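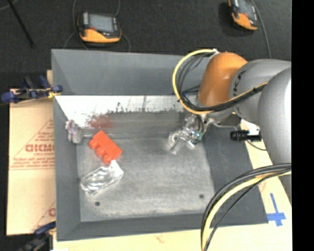 Chores and Machines Working Group, Drolcombe
Minutes, December meeting

Present: Siwan Morris (chair), Mirko Cirillo (notes), two from the Drorley shop, one from Mostyn stores. Zistar rep dialled in, joined late.
Apologies: none recieved.

1. Last minutes
Agreed. One correction, the Drorley shop has 32 returns crates on the go, not 23.

2. Matters arising
Quote for second trolley still not in. MC to chase.
Kettle replaced.

3. Main item: can they do the chores yet?
SM asked for a straight answer per chore, no sales talk. Went round the table.

Picking mixed bits out of a bin. Closest to ready. Mostyn log read out: 482 tries, toys and packaging mixed. Solid blocky things mostly fine. Clear plastic is the worst, arm goes in beside it or closes on nothing. Soft or lumpy items somewhere between. Two things touching still a problem, tends to go for the pair and get neither. MC pointed out a red toy block against a clear container is exactly the sort of thing that turns up in a returns crate all day long, so can't be written off as a rare case.

Things ending up against the side walls: mixed views. Mostyn say sloping sides help a bit. Drorley say their crates are straight sided and they're not buying new ones.

Folding. No. Towels at a push, one at a time, slow. Nobody at Drorley would wait for it.

Dishes. Loading plates that are already stacked, maybe. Anything greasy or with cutlery mixed in, no. SM: that rules out every kitchen she has been in.

Shelf filling. Boxes yes, bags no. Crisps discussed at some length.

Wiping down. Flat counter ok. Doesn't know when it is done, so somebody checks, so no time saved.

Tidying toys (nursery request, carried over from last time). Same as bin picking but off the floor, which makes it harder. Not before next year at earliest. SM to write back.

4. Speed
Drorley staff sort a crate in a few minutes, chatting. Arm not near that. Zistar rep said overnight running makes the speed matter less. Drorley asked who comes in at 2am when it stops. No answer, to be brought back.

5. Cables
Mostyn asked whether the hoses and cables round the wrist are meant to loop out that far, worry about catching on a crate rim. Zistar to send their routing sheet. Drorley want it tidied before anything goes on a shop floor with public about.

6. Money
Spent to date 1,176 on grippers and spares. SM not happy, wants a cap. Agreed no more fingers bought untill the present set is worn out. Suction cups to be priced seperately, might help with the clear tubs.

7. Next trial
20 crates, real returns, not picked over first. Count what goes in and what comes out. Failures noted by item type. Drorley to supply crates, Mostyn to run it, MC to write up on one side of A4.

Actions
MC: trolley quote, trial sheet
SM: nursery letter, spending cap wording
Zistar: routing sheet, suction cup price, night cover question
Drorley: crates

8. AOB
Parking at Drolcombe, use the back gate. Mince pies, thanks to Mostyn.

Closed 4.40pm. Next meeting same room, date to follow by email.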